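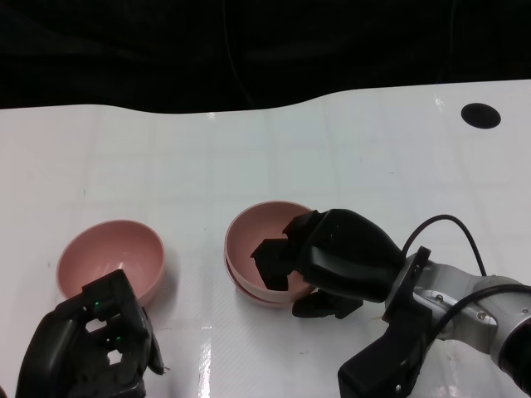

Stain in bowls after tomato sauce

I have a set of Flernico mixing bowls, and the inside goes orange every time I put pasta sauce in them. Dish soap doesn't touch it. I've tried a baking soda paste twice and left it on overnight. Is there anything stronger that is still safe for food? The bowls are 2 years old and I use them most days.

Posted by jarman_kitchen

Sunlight works better than most cleaners. Wash the bowl, rub the stain with a little lemon juice, rinse, and leave it on a windowsill that gets direct sun. Mine took two afternoons. It won't hurt the plastic if you don't leave it out for weeks. For next time, wipe the bowl with cooking oil before the sauce goes in - the color comes from the oil in the sauce, so rinse in cold water first and don't microwave it.

Posted by Trustholm

just buy glass. I threw all my plastic out

Posted by vumix11

The sun trick is right, but it is slow in winter. You can also soak the bowl in a tablespoon of plain bleach per quart of cool water for 30 minutes, then wash it well and let it air dry. Never mix the bleach with vinegar or lemon. If the surface is scratched the stain will keep coming back, and I would save that bowl for dry things.

Posted by dishrack500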